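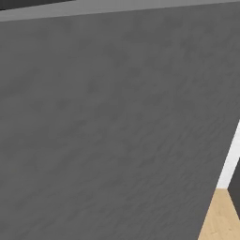 Corner tracker loses almost everything when a gray surface fills the view

I'm looking for advice on feature tracking in a simulator for a class project due in May. There are two of us on the team. The assignment is to estimate the motion of a simulated camera from its color images only, over a recorded sequence of 804 frames, and to compare the result with the logged pose. Our pipeline is a minimum-eigenvalue corner detector followed by pyramidal optical flow, then an essential matrix with outlier rejection. It works well on most of the sequence and falls apart on close views like the one here. The dark gray plane has only faint, cloudy mottling with soft edges, and the detector mostly ignores it. What it does pick up is along the crisp border with the lighter band on top, and a few points in the gap on the right, where the white strip, the pale wood and the dark charcoal surface come together. Those points look strong by score, but the pose from them is bad.

What we have tried so far:

Lowering the quality level. We get more points, but most of the new ones are still on the long straight borders.

A larger flow window. Slightly better on the gray surface, worse at the edges.

Histogram equalization over the whole image. The blotches become visible to the eye. The detector then fires on patches that drift from frame to frame, and the inlier ratio drops.

Re-detecting on every frame. This hides the problem in the point count and does nothing for the trajectory.

The instructor's handout for Cludport (our course simulator setup) says we may change preprocessing, detector settings and the estimator. We may not add markers to the models, replace textures or use the depth channel. The logged pose is for scoring only.

Is there a standard way to handle this, or should we detect the bad stretch and skip it? If skipping is acceptable, what should the estimator output in the meantime?

Neelam Vashisht

Giang Lương

You have three separate problems here and the point count mixes them together.

First, the quality level in that detector is relative. It is a fraction of the strongest response in the image. One high-contrast corner, such as the place where white meets charcoal, sets the scale for everything else. The mottling on the gray plane is only a shade or so away from the base color, so its response is tiny by comparison and gets dropped. Lowering the global level lets in every weak edge response before it lets in the blotches, which matches what you describe.

The usual fix is to split the image into cells and run the detector in each one with its own maximum. Take a small fixed number of points per cell. The gray area then competes only with itself. Add an absolute floor on the response as well, or a flat cell will hand you noise. Set the floor from data: render the same static pose several times, if your simulator has any sampling noise, and look at the response you get from variation between the renders. If the renders are identical, the floor can be quite low, but compression in the recorded images will then be your limit. Check whether you are reading lossless files. Faint texture is the first thing lossy compression removes, and what replaces it is tied to the block grid, so it does not move with the surface.

Second, points on a straight border. A window that contains one straight edge and nothing else constrains motion across the edge and leaves motion along it free. The flow solver still returns an answer. Compute both eigenvalues of the gradient matrix and reject points where the ratio of large to small is high. The minimum eigenvalue alone is supposed to cover this, but on a strong edge in a rendered image, aliasing along the boundary gives the small eigenvalue a nonzero value. Stair steps look like corners. They also move in a way that has little to do with the geometry. Turn on anti-aliasing if that counts as a render setting and not as changing the textures, or apply a small Gaussian blur before detection.

Third, the strong points in the gap. A junction between surfaces at different depths is often not a physical point. If a near edge passes in front of a far boundary, the crossing slides along both of them as the camera moves. It scores high, tracks very cleanly, passes a forward-backward check, and violates the epipolar constraint. With few other points available, your outlier rejection can choose these as the consensus set. I cannot tell from one view which of your junctions are occlusions. The long diagonal side of the gray plane would be my first suspect, as the white and the wood both stop there.

To find out, plot the epipolar residual of each tracked point using the logged pose. You said it is for scoring, so do this as a diagnostic and keep it out of the estimator. Junctions formed by occlusion will show a residual that grows steadily with baseline. Real surface points will scatter around zero.

On equalization: use the local, contrast-limited kind with a low clip limit, and keep the tile map from changing between frames. Global equalization recomputes its mapping every frame from whatever is in view. When more of the bright strip enters, the same gray blotch maps to a different value. Optical flow assumes constant brightness, and you have broken that yourself. A fixed gain curve that stretches the dark-to-middle range and stays the same for the whole sequence is often enough. For a fixed curve, pick the constants once, from a handful of frames, and write them in the report.

Hậu Tôn

just use a learned matcher. we did Sesitik last year for the same class and swapped the corner detector for a pretrained one and the trajectory stopped jumping. you don't need to tune anything. check if the handout allows it though, ours did

Neelam Vashisht

Pretrained models are out for us; the handout lists them under not permitted. The images were lossy. We had exported them that way to save disk space. Re-rendering losslessly now. Will try the cells after that.

Định Ông

I agree with most of what Giang wrote. Some additions, mostly on the estimator.

When one plane fills nearly all of the view, the essential matrix is poorly conditioned even with perfect tracks. Points on a plane are explained exactly by a homography, and the epipolar geometry on top of that is ambiguous or close to it. So getting more features on the gray surface will improve your tracks and may not improve your pose. You need model selection:

Fit a homography and an essential matrix to the same tracks. Score both with a symmetric transfer error, using the same cutoff. If the homography explains nearly everything, decompose it and use that motion. Decomposition returns several candidates. Discard those that put points behind the camera, and between the remaining two, use the plane normal from the previous frame pair. On a continuous sequence the normal should change slowly, and the wrong candidate usually stands out within a few frames.

Monocular scale is a separate matter. If you decompose each pair independently you lose scale every time. Keep the plane distance as a state and carry it forward. Then the ratio of translation to distance from the homography gives you translation in the units you had before the close-up.

For tracking on faint, blurry texture, I would drop sparse points in this stretch and align the whole gray region directly. Estimate one homography by minimizing intensity difference over the entire patch, coarse to fine, starting from the previous motion. Thousands of weak gradients add up. The mottling in your view has no sharp outlines, so a single small window sees almost nothing, but the flecks toward the upper right and the finer diagonal streaks at the lower right should contribute a good deal. Streaks that all run in a similar direction constrain one direction much more than the other, so look at the full Hessian and do not assume the alignment is equally good along both axes.

Mask the region conservatively. Erode it by nine pixels or so to keep the borders out; they belong to more than one surface and will dominate the cost if they are left in. The lighter band above should stay out of the mask too unless you have shown it lies on the same plane. From a still I would guess it does not.

There is one trap with synthetic images. Check whether the shading is part of the texture or comes from the lighting. A baked texture moves with the surface. A shadow from a fixed light stays put on a fixed surface, which is fine, but a reflection or a shadow from something moving does not. The long dim patch at the upper left could be either, going by looks. Warp two frames by the logged pose and subtract. Whatever remains is not attached to the plane and should be masked or down-weighted.

As for skipping: acceptable if you say so in the report. Output a constant-velocity prediction with growing covariance and mark the frames. Do not interpolate between the good ends afterward unless the assignment allows smoothing, as it uses future frames.

Neelam Vashisht

Update. Lossless images plus cells gave us stable tracks on the gray surface, with a fixed gain curve and no equalization. The residual plot was useful – the junction points were the worst group by far, so they are now rejected by the two-eigenvalue test plus a check on local contrast. Homography selection is in and switches where we expected. Scale still drifts through the close stretch. Nhi Lục, my teammate, is writing the direct alignment on the masked region and it converges if we start from the previous motion, but not from identity.

Định Ông

Not converging from identity is normal at full resolution. Add a pyramid level and blur the coarsest one more than you think you need. For the drift, check that the plane distance is updated after each step and in the right camera frame. Using the old normal with the new distance gives exactly that kind of slow error.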